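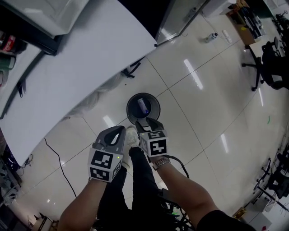 Minutes of the Chores Working Group, Skement building users, 2024-06-02

1. Waste and floors
The group took up the question left open in March: can the nightly bin round be given to a machine this year. The Brimance trial report was read. Over the trial period 267 pickups were attempted on the office floor. Lifting a bin by its rim was judged the easy part when the bin stands clear of furniture. Members thought the hard part is what is in it and near it. A round gray bin with a single can or bottle lying on the bottom is a fair test, and so is a small white bottle on its side on the tiles further off, which a cleaner would pick up in passing and a machine has to be told is trash. Glossy white tile with the ceiling lights reflected in it was also raised. The report lists reflections as a cause of missed grasps.

It was asked whether liners are changed by the machine. They are not. A person still ties off the bag and fits the new one.

Agreed: no change to the cleaning contract. Bins to be kept away from desk legs and chair bases so the next trial can be compared with this one.

2. Cables
Cables trailing from desks onto the floor stopped the mobile unit 5 times in the trial. The supplier's view is that this is a site problem. The group's view is that offices have cables and the unit should cope with them. Both views to be recorded. Facilities will price cable trays for the east side only.

3. Nakley stockroom
Shelf restocking was tried for 4 weeks. Boxes of one size went well. Soft packs and anything in shrink wrap were put down crooked or dropped, and staff went back over the shelves before opening. The shop floor lead reported no time saved so far but wants to continue with boxed goods.

Agreed: continue, boxed goods only.

4. Kitchen at Đặng
The request was for wiping counters and loading the dishwasher. The supplier offered a demonstration of loading with plastic cups. Members asked for mixed dishes, including bowls with food left in them, and the supplier could not commit to that. One member felt the whole item was premature and asked that this be minuted.

Deferred.

5. Money
The trial budget has 40 hours of supplier support left. It was proposed to spend these on floor pickup. Carried, one against.

6. Any other business
The door to the loading area is still sticking. Reported again.

Next meeting to be set by email.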